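Brondbridge Home Notes
Kitchen and Workshop Tips

Tape, Glue and Sticker Residue: Getting It Off Tabletops and Other Surfaces

By Živko Berisha
Updated 13 April 2018

Most sticky marks come off with things already under the sink. The trouble starts when people reach for the strongest product first, or for a knife. Work from mild to strong and stop as soon as the mark is gone.
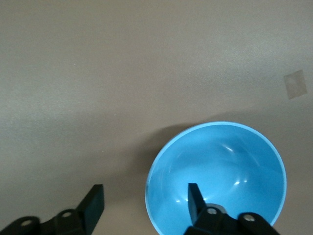
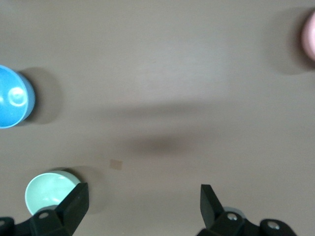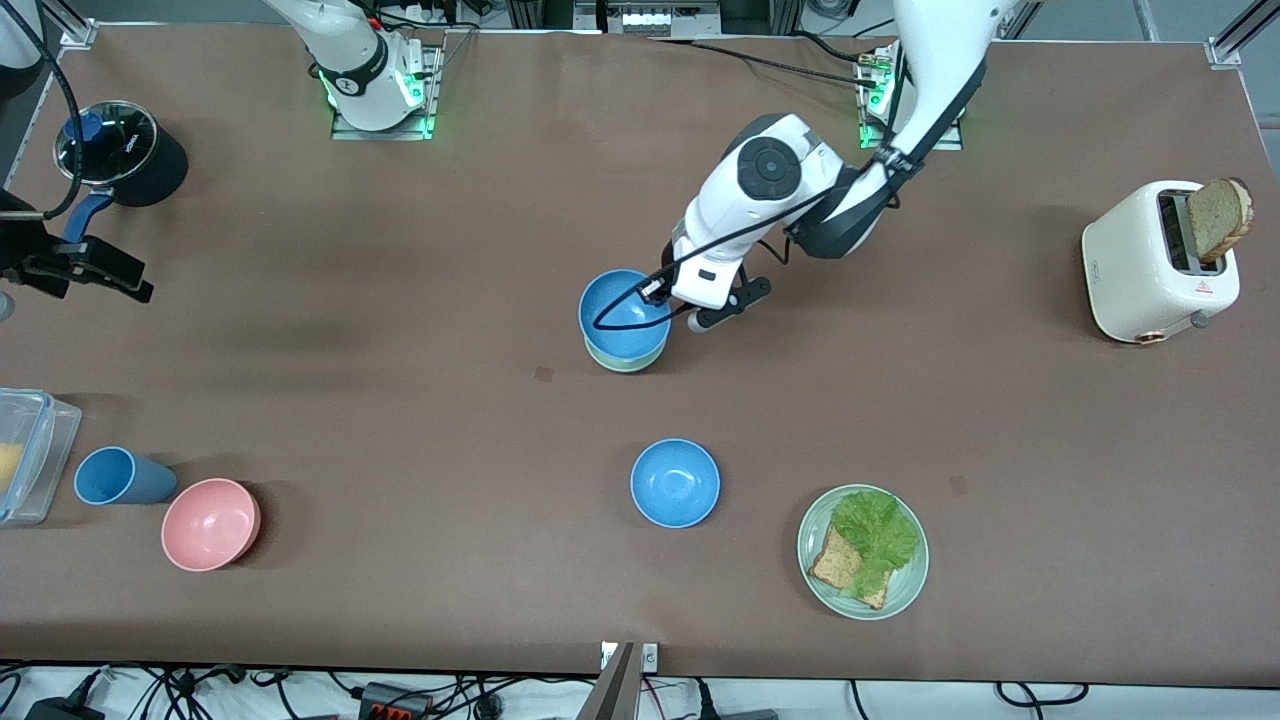

Tabletops. The first has a small square of translucent tape near the right edge.

Before you start

Find out what the surface is. Painted wood, varnished wood, laminate, glass and bare metal all take different treatment. If you bought the table used and can't tell, look at the underside or the back of a leg, where the maker often left some part unfinished.

Test every liquid on a hidden spot. Put on a drop, leave it for 8 minutes, wipe it off and look at the spot under a good light. If the color has changed or the finish feels soft, use something weaker.

Clear the table completely. Oil and solvent both creep under bowls and jars and leave rings.

Lifting the tape itself

Clear tape is hard to see on a pale surface. Turn off the ceiling light and hold a flashlight low, so the beam runs along the tabletop. You can also run your palm over it.

Fresh tape should be pulled back over itself, low and slow. Pulling straight up leaves more glue behind and can take paint with it. Start at a corner with a fingernail or an old plastic card. A guitar pick also works.

Old tape is brittle and comes up in flakes. Warm it with a hair dryer on the low setting, moving all the time, until a corner lifts. Keep the dryer farther back on painted surfaces. Don't use a heat gun indoors on furniture. The one in our shop has a low setting of 200 degrees and that is still enough to bubble a finish.

Removing what is left

1. Warm water and dish soap. Lay a wet cloth over the mark for a few minutes, then rub in small circles. This takes care of most paper labels.

2. Cooking oil. Any kind will do. Dab it on, wait, and rub with a paper towel. Wash with dish soap afterward or the spot will collect dust. Skip this on raw wood, which soaks up the oil and stays dark.

3. White vinegar. Good on glass and on the outsides of jars. Keep it off marble and other natural stone.

4. Rubbing alcohol. Works well on metal, glass and most laminates. Don't use it on shellac or on a painted table you care about. Open a window.

5. Citrus cleaner. I use the Lovik one, but the store brand is fine. Wipe it off promptly and rinse twice.

Nail polish remover with acetone is for glass and bare metal only. It melts many plastics.

Particular cases

Plastic bowls and storage tubs. Price stickers on these are a nuisance. Fill the bowl with warm water, let it stand, and peel the sticker from the outside while the plastic is warm. Follow with oil, then soap. Scouring pads leave scratches that hold dirt.

Masking tape on window frames. Take it off the day you paint. If it was forgotten, score along the paint line with a sharp blade before pulling.

Felt pads under chair legs. Scrape with the plastic card, then alcohol on a rag. Let the wood dry overnight before sticking on new pads.

Duct tape on a concrete floor. Mineral spirits and a stiff brush. Keep the pilot light in mind if the water heater is nearby, and spread the rags out flat outdoors to dry before you throw them away.

Marking a table without leaving a mess

If you need to mark positions for a pattern or a jig, use painter's tape and fold one corner under to make a tab. Change it every 14 days. In January, with the heat on, glue in our shop seems to harden sooner, so I change it weekly then.

Chalk pencil is another choice for dark tops. It wipes off with a damp cloth.

More in Kitchen and Workshop
Loosening a stuck jar lid
Candle wax on carpet
Storing sandpaper so it stays flat

This page has been read 2,915 times.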